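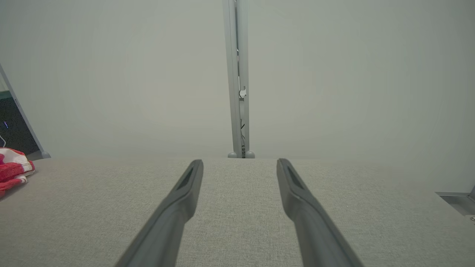 Grey fabric tabletop in the Motham room, light wall behind.

Table Setters and Folders Wanted – Grekska, Motham Room

We are looking for six people who like quiet and exact work with their hands. Grekska prepares table linen for guest houses and small restaurants, and from June we have more orders than our present team can fold.

What you will do
You work at a table covered with woven grey fabric, one person to each table. You fold napkins and runners after a pattern card, put them in sets and close the packets. One order has usually 108 napkins, the bigger ones for Nereck have 317. Between two orders the table must be cleared completely and the fabric brushed, also when the next order has the same colour.

What we ask
Good eyesight, with or without glasses. Clean hands and short nails, no hand cream before the shift. You can stand or sit, as you prefer, but please be able to stay with one task for two hours. Experience from a laundry, hotel or sewing room is welcome and not necessary. Simple English is enough, the pattern cards are mostly drawings.

Hours and pay
26 hours per week, mornings or afternoons. We pay by the hour and not by the piece. The first week is for learning and it is paid the same. Tea and coffee are free, lunch you bring yourself – there is a fridge in the corridor.

How to apply
Write a few lines about yourself and say if you prefer mornings or afternoons. A CV is not needed. Address your letter to Iulian Neagu, Grekska, Cheon Building, room 211, or leave it at the reception desk on the ground floor. Letters must reach us by Saturday, July 20, 2024.

We invite everybody who applies for a short trial of folding, half an hour. Please tell us before if you are left-handed, we have the cards also in mirrored version.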